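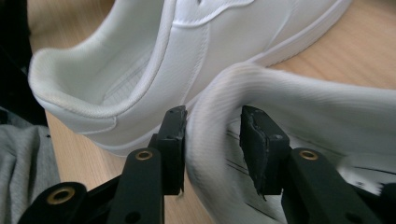 Shoes on the table, please
7/29/20, by Ostap Vakulenko
4 min read

Ruairi Baxter puts shoes on the table. I was raised to think that was terrible luck and I told him so, and he laughed at me. "My grandmother said it too! But I've got a bad back, and I'm not sorting shoes on the floor for anybody."

He's been tidying other people's entryways in Wanport since April, after 20 years of selling shoes at Plinley, and he has opinions. White leather sneakers, for one. He likes them wiped with a damp cloth and nothing fancier, and he always checks inside for socks. "People kick the shoe off and the sock goes with it. Then they buy more socks." (I went home and checked. Guilty.) 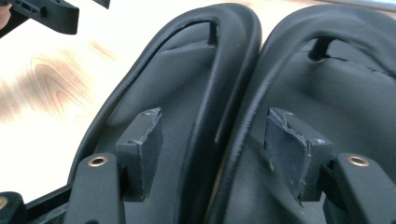 The two-tier rack

I asked what he'd buy if he had to start over, and he went straight for a small two-tier rack, the light kind with thin rods. "Two shelves is plenty. Give people a third and they'll fill it with shoes they hate."

His system goes like this: everything comes off the rack first, both shelves get a wipe, and then sneakers go up top and flip-flops down below, where the sand can't rain on anything. 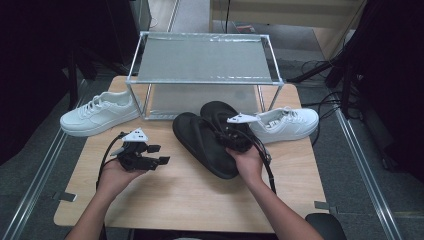

He does make one exception, and that's for boots, which he'd send to the closet until the weather turns. I pushed him on slippers and he got a little cagey. "Slippers live by the bed. Mine are under the couch, but don't print that."

Sorry, Ruairi.

© 2020 Ostap Vakulenko | Contact | Back to top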